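3.2 Towel task

The third exercise of the Vadus student project used one orange terry towel on a table covered in green cloth. The arm was fixed behind the table and each group wrote its own grasp routine. Work began from a crumpled start, with the gripper brought down over the cloth from above.

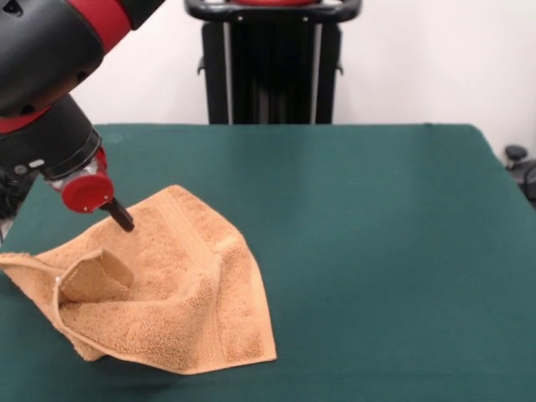
3.3 Choice of grasp point

Groups could aim for a corner, a raised fold or the woven border. The Koster group chose folds, as they were easier to find in the depth data. The Jasine group searched for corners and often took a folded edge for one.

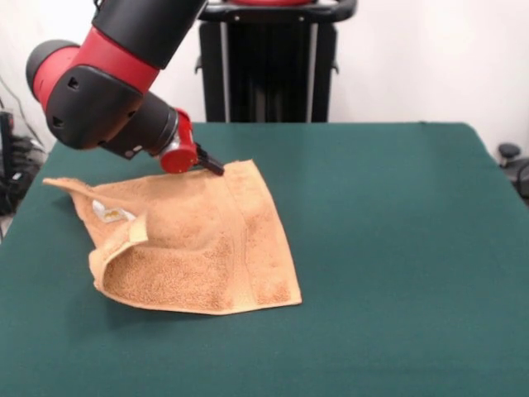
Figure 6. Fingers at the upper edge of the crumpled towel.

Each group was allowed 300 attempts. An attempt ended when the routine stopped or a student pressed the halt key.

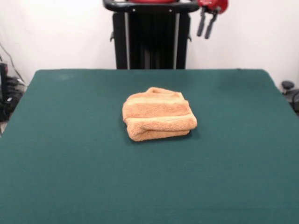
Scoring was done by hand from a printed sheet kept at the Vesstead workshop. A fold passed if no layer stuck out past the one above by more than the width of the border band. Two groups asked for a looser rule, which we did not adopt. Flat starts were scored on a separate sheet.

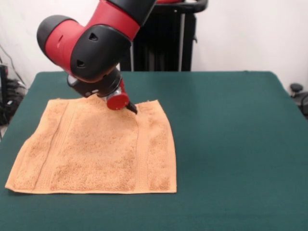
3.4 Records kept

The logs hold 1669 entries, including restarts.

Shares 6 | Comments 0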